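Visit report: hand-held gripper trials, Lusavico open day

I went to the Lusavico open day on 14 June 2021 to compare two sets of fingers on the same hand-held tool. Iraís Xolalpa ran the outdoor station and Zyanya Bermúdez looked after recording. We are due to pick a finger set for the Celler line, and the data sheets had left me undecided.

The Oltow set is a pair of flat rigid plates with thin rubber facing. The Ayala set puts a soft ribbed pad behind each plate, and the ribs fold around whatever is between them. Both mount on the same carriage, and a swap took me 7 minutes with a hex key, most of it spent lining up the left plate.

Clear bottles were the test object I cared about. They slip, they dent, and they give the camera very little to hold on to.
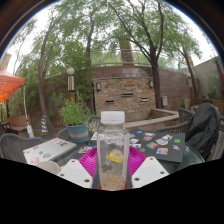

Why test with a hand-held tool when the fingers will end up on an arm?
It takes the arm's tuning out of the comparison. A person can repeat the same approach with each finger set, and a poor grip can then be put down to the fingers.

I logged 106 grasps over the visit. The Oltow plates were quicker to close and gave a cleaner width reading, but they needed a square approach. At 21 degrees off square the bottle rolled out of them more often than I would accept. The Ayala pads put up with the same angle and marked the plastic less. Their weak point is the width reading - the pad keeps giving after contact, so the controller sees a late stop.

The wide lens on the tool is good for context and poor for fine work near the rim. Iraís suggested a lower exposure setting for outdoor use, and we tried it on the second round. Glare on the plastic was easier to live with, though shaded areas lost detail.
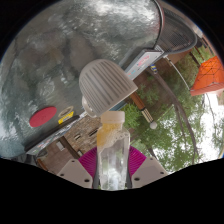

Clear bottle with a white cap held upright between the plates, brick building behind.

Zyanya will send the raw logs. I have asked for one Ayala set on loan until February, with spare pads, and want the width offset measured before anything goes on the arm. Parking is at the rear gate and the sign for it is easy to miss.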